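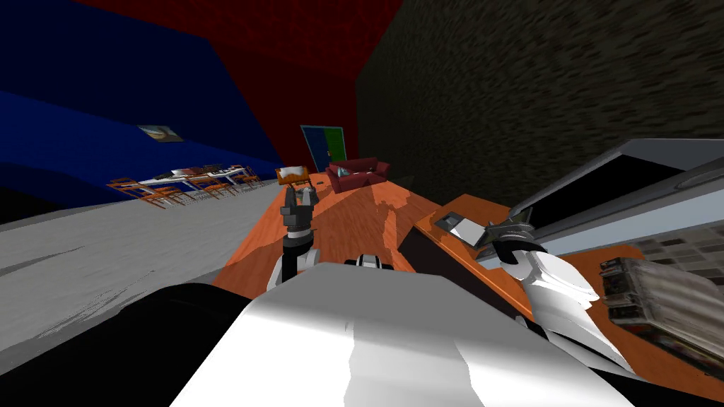
Leka Goes Back to Tape

Search this site Enter keywords Go

The new Leka album was recorded on an eight-track machine older than anyone in the band. It sat in a school storeroom in Brullberg until the drummer bought it, along with a box of used reels, and spent most of a winter getting it to run at a steady speed.

The group had made its first two records on laptops. Songs went back and forth for months, and one of them had 37 versions by the time the label, Nosik, asked for a final mix. This time the band gave itself nine days and no computer. Everyone played in the same room, a former dairy outside Rirnusden, and most songs were kept within five takes.

"We used to fix everything later," the bass player says. "There was no later with this thing. If the vocal was flat, you sang it again or you lived with it."

They lived with a good deal of it. A chair creaks through the second verse of the opening track, and the piano is a little sharp all the way through. The guitars sound closer and rougher than before, and the slower songs gain the most.

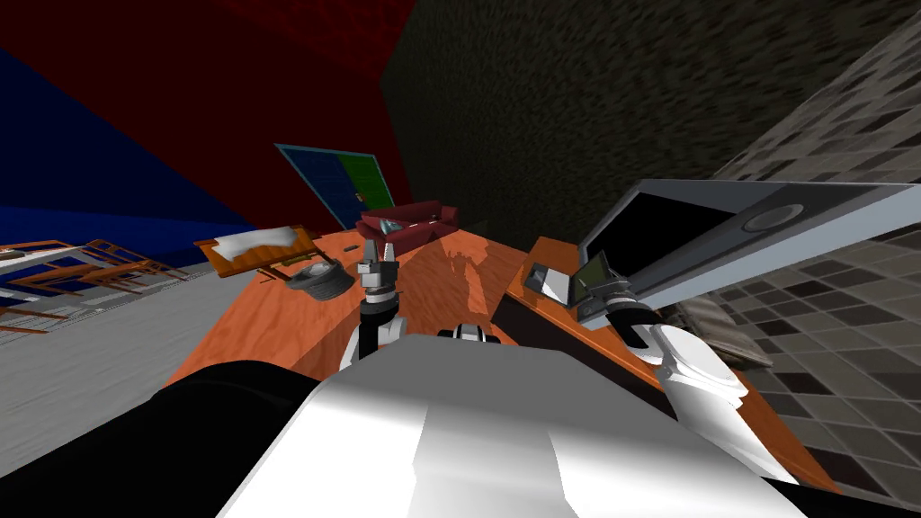
Nosik will put the album out in May, on vinyl and cassette first, with streaming to follow around two weeks later. The band wanted a plain sleeve with no photo, just one flat color. They settled on an orange close to the wood of the table in the picture, with the title in small white letters. The first test prints came back too red and had to be redone.

A short tour starts in Brullberg the same month. The tape machine is staying home.

Contact us | Copyright, all rights reserved | Back to top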